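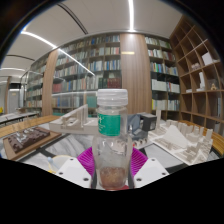

Figure 4-1. Bottle held between the narrow dark fingers, white screw cap up.

4.2 Recording a hold-and-place task

Use this section after you have fitted the finger pads and finished the camera check in Section 3. The task set supplied with the Salico hand-held gripper uses one bottle and one red target marker.

Before you start

1. Set the gripper profile to Drernura. The default profile is for rigid parts and closes too hard on thin plastic.
2. Set the closing force limit to 445 and press Save. The display shows the value without units.
3. Confirm that the storage indicator shows space for at least 37 takes.

CAUTION: Do not use glass containers with this profile. Tighten the cap on any bottle that has contents in it.

Holding the bottle

4. Open the fingers fully and approach with one pad on each side of the bottle. Keep the pads below the label.
5. Squeeze the trigger until both pads touch the plastic. Continue squeezing until the force bar stops moving.
6. Lift the bottle clear of the table and keep it upright. Other objects, such as a mug, may stay on the tabletop if they do not block the path to the target.

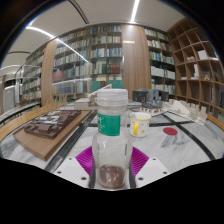 7. Hold the position for 3 seconds. The status light changes from amber to green.

NOTE: If the light stays amber, the bottle has moved between the pads. Put it down and repeat from step 4. Wipe the pad ridges with a dry cloth if this happens often.

Placing the bottle

8. Move over the red target and lower the bottle until the base makes contact.
9. Release the trigger slowly. Let both fingers open before you move the gripper.
10. Keep the gripper still, with the bottle in view between the open fingers, until the tone sounds. 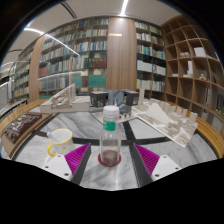 11. Withdraw straight back along the line of approach. Do not lift the gripper first, as a pad can catch the label or cap.
12. Press Stop. The take is saved under the next free number, up to 1000 per project.

NOTE: Takes stopped before the tone are saved as incomplete. To delete them, open Project > Takes > Incomplete.

For force limits with other containers, see Appendix B.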